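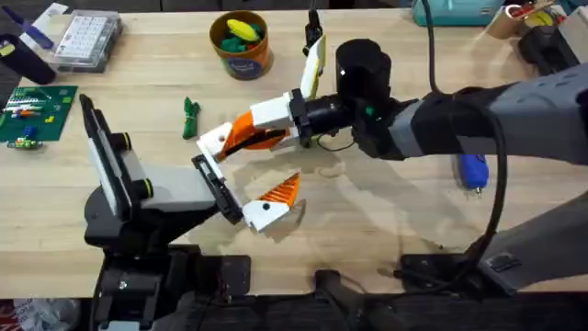

5. Give the small stuff a tub and make it stay there

Every household has a population of little pieces that belong to a game, a kit or a craft phase that ended in March. They live on the table until dinner, then on the chair, then under your bare foot at 11 p.m. The cure is a round tub with a wide mouth. An orange one with a label on the front does nicely, and a loud color is easier to spot when somebody claims they couldn't find it.

Stand the tub at the back of the table, not in the middle where the elbows go. Green pieces in first, the yellow thing on top, done. If you are sorting by color inside the tub, you have too much free time and are welcome at my house.

Size matters more than looks. I bought a 900 ml tub from Prilla, decided it was too small, bought the giant Ternwood one, and found I had simply made a deeper place to lose things. The 900 is back in service. The Ternwood holds onions.

Label the front. Lids wander off and marry other tubs.

6. Wipe the table before you need to

A light wooden top shows everything, mostly tea. Use a damp cloth wrung out until your wrists complain, go with the grain, then follow with a dry one. For sticky patches, lay the damp cloth on top and leave it for 5 minutes while you do something more interesting. Do not scrape with a butter knife. I have a groove to remember mine by.

Modeling clay is a separate misery. Let the crumbs dry, lift the big bits with an old plastic card, and dab up the rest with a lump of the same clay. Water turns it to paste and you will be there until December.

7. Loop the cables down the side

Any cord that comes near the table should hang off one edge, with some slack in it, and never cross the part where you work. A couple of stick-on clips will hold it. Mine are Darnach and have outlasted two lamps.

8. The 20-minute rule

Set a timer for 20 minutes, clear what you can, and stop when it rings. Whatever is left goes in the tub until tomorrow. Yes, the onions may have to move.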